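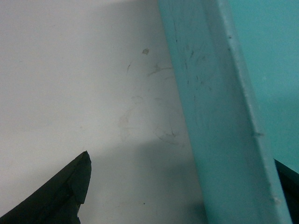 Yvette Kennedy, research associate, Geramer
5 min read

Search articles

3.2 Surface condition

Surface wear was recorded before cleaning. Figure 1 shows a pale surface beside the teal-blue panel. The marks fall into two groups: isolated marks, here a small brownish-tan spot with a ragged outline and a short thin dark streak, and diffuse ones, the faint grayish smudges and scuffs that extend toward the panel. Shading was not scored as soiling.

Each surface was rated on the Grgić scale under fixed lighting at 800 lux. Marks of uncertain origin – scratch or pencil, for instance – were entered as unclassified.

Figure 1. White to pale-gray surface with scattered marks, next to the teal-blue panel.

We use cookies to improve your experience. Accept | Settings

Ratings were repeated after 80 wipe cycles and again after 300.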